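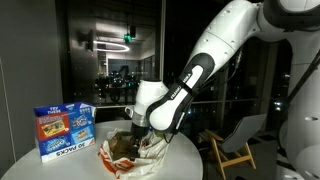
What is a multipack? A multipack is a number of small packets of the same kind of food, or of closely related kinds, sold together in one outer wrapping.

Multipack (retail food)

A multipack is a retail unit made up of several individually wrapped portions held in a shared box, bag or sleeve. The term is used mostly for crisps, biscuits, snack bars, sweets and drinks. It is distinct from a bulk pack, where the contents are loose inside a single wrapping, and from a selection box, which is normally sold as a gift. In the trade the outer wrapping is called the outer and each portion a single or an inner.

Forms

The film bag is the most common form for crisps. It is light and takes up little room once emptied, but it gives the contents almost no protection and will not stand up on a shelf unless it is full. Larger multipacks are usually sold in a cardboard box. Boxes of 30 packs are found in supermarkets and in cash-and-carry warehouses, and are bought by households as well as by offices, clubs and schools. Drinks cans are held by a printed card sleeve or by shrink film.

A snack box generally has a top flap that can be torn open along a line of holes, so that the same box serves for carrying and for handing out the packets. The outside is printed with the brand, the number of packs and pictures of the snack. The flap is often given over to a short slogan or to an invitation to try other products from the same maker, such as the words "TRY THESE". Printing may run in different directions on one panel, and a count that reads correctly with the box one way up can be upside down when it is turned over.

Labelling

The outer normally carries the ingredients, allergens, storage advice and date mark. Singles inside may repeat all of this or only part of it. Many are marked to show that they are not intended for separate sale. This wording is a matter between the maker and the shopkeeper, though a shop that splits a multipack must still see that each customer gets the information the law requires.

In a variety multipack the number of each flavour is usually printed on the outer. Some makers state only the total and leave the mixture open.

Carrying and unpacking

Multipacks are awkward in a shopping bag. A cardboard box has hard corners that stretch or split thin plastic, and it leaves gaps down the sides into which smaller goods slip. Shoppers commonly carry the box on its own and keep soft or loose food, such as bread rolls and vegetables, in the bag. Alistair McIver's household handbook The Week's Shopping, issued by Nelleck in 9 parts, gives the usual order for unpacking: chilled and frozen food first, then bread and fresh produce, then boxed and tinned goods. McIver puts multipacks last — they keep well and can wait on the table.

Bread should not be left under a box. Potatoes are best taken out of plastic and kept somewhere cool and dark, in paper or an open container.

Storage

An unopened box can be kept in any dry cupboard away from heat. Once it is opened, the singles stay sealed and keep to the date printed on them, so there is no need to move them to a tin. Many households do so anyway to save space, and in that case the panel with the allergen list is worth cutting out and keeping with the packets. Boxes should not be stored on a damp floor, as the card softens and the base may give way when lifted.

Crisps take up a great deal of room for their weight. A box should not have heavy goods stacked on it, even where the card seems stiff enough.

Disposal

The cardboard outer is widely recycled and should be flattened first. Film outers and the packets themselves are a different matter, and arrangements vary from place to place. Plastic carrier bags can be used again until they tear. Those with holes are often kept as bin liners for dry rubbish.

Empty snack boxes are also reused in the home, mainly for seed packets, envelopes and children's drawings. Dymphna Ó Conaill's pamphlet Card and Paste (Skurkholm, 2 editions) has plans for a drawer divider cut from a single box.

See also

Bulk buying
Carrier bag
Folding carton
Packed lunch
Shelf-ready packaging

This article was last revised on 2020-03-03.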